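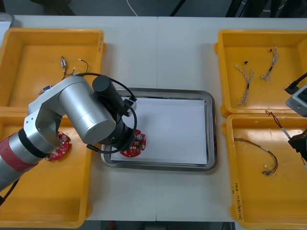 Home | Workbooks | Reference cards | Class sets | Orders | Contact

Clullanley Cable Sizing Workbook, 2 volumes
Catalogue number 2419
Publisher: Skakine

The Clullanley Cable Sizing Workbook is a set of graded calculation exercises for electrical apprentices and for tradespeople returning to written work after a long period on the tools. It contains 300 problems in 27 units. Each unit deals with one step of the sizing procedure, and later units combine steps until the reader is selecting a cable for a complete submain or final subcircuit from a short job description.

The workbook doesn't reproduce the tables of any published standard. Readers need their own copy of the current wiring rules and the companion standard for cable selection. Where a problem depends on a table value, the answer section states the value used and the conditions it was read for, so that a reader working from a later edition can substitute the new figure and carry on.

Volume 1: Current and installation conditions

Volume 1 starts with load current for single-phase and three-phase equipment, including motors with a stated efficiency and power factor. It then covers maximum demand, selection of the protective device, and current-carrying capacity by installation method. Derating is treated at length. There are separate units for grouping, ambient temperature, depth of burial and thermal insulation, followed by a unit in which several factors apply to the same run and the reader must find the section of the route that governs the result.

Volume 2: Voltage drop and fault conditions

Volume 2 covers voltage drop by the millivolt per ampere-metre method, first for a single run and then for a consumer's main, submain and final subcircuit in series. Conversion between three-phase and single-phase tabulated values is given its own unit. The remaining units cover earth fault loop impedance, maximum circuit length for a given protective device, prospective short-circuit current and the adiabatic check on conductor size.

Answers

Full working is printed at the back of each volume. Intermediate results are carried to three significant figures and the final cable size is given as the next standard size up. Problems marked with a bar in the margin have more than one acceptable answer, usually where the choice of route or enclosure is left to the reader. The working for these shows each option. 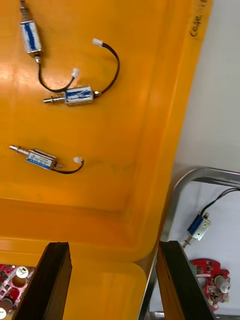

Noemí Barrera wrote to us that the derating units in Volume 1 were the part her class got the most from, and that she would have liked more three-phase voltage drop problems with unbalanced loads. She also asked for a larger blank area under the longer questions in Volume 2, as her students were finishing their working on loose paper.

The current printing has a ruled half page under every multi-step problem in Volume 2. Unbalanced loads are limited to the last two voltage drop units, and the supplementary sheet sold under the Cludia title has a further set.

Format

Both volumes are A4, spiral bound along the long edge, and lie flat when open. Text and diagrams are black on white. Paper stock takes pencil and ballpoint. The volumes are sold together and aren't available singly, except as replacements to colleges that already hold a class set.

What you will need

Scientific calculator
Current wiring rules and cable selection standard
Ruler and pencil

A graphing calculator isn't required. Check what your assessor permits before practising with one.

Ordering

Orders received before noon are packed the same day. Class sets are sent from the Bañuelos warehouse and may arrive separately from other items on the same order. Quote the catalogue number on purchase orders. Corrections are issued as a single sheet each May and can be requested by post or email at no charge.

Related items

Cludia Supplementary Problems: Unbalanced Loads
Clullanley Formula Card, laminated
Clullanley Motor Circuits Workbook
Skakine Testing and Verification Record Pad
Skakine Circuit Diagram Reading Exercises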